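Bidding at your first auction without going broke

Read the condition report before you fall in love. "Minor losses" can mean a chip, or it can mean a leg.

Next, set your ceiling. If you have $1000 to spend, your top bid is not $1000. At Kellen the buyer's premium and tax turn a $700 hammer price into something you'll have to explain at home.

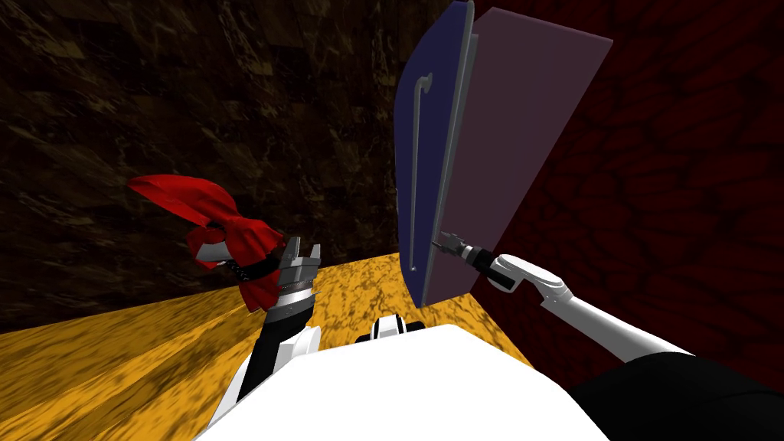
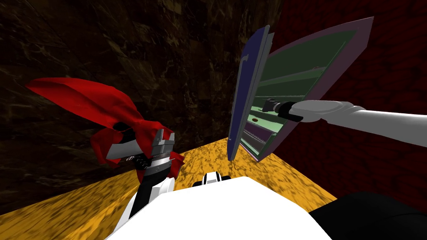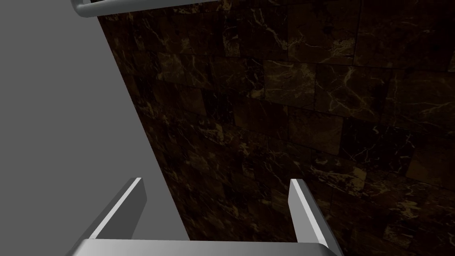 Register by Monday and leave your $300 deposit. On the day, sit near the back, where you can watch the two dealers who want the same lamp. Raise your paddle clearly and put it down again. Scratching your nose is fine, whatever the movies say.

If you win, pay and arrange pickup. Storage fees start sooner than you'd think.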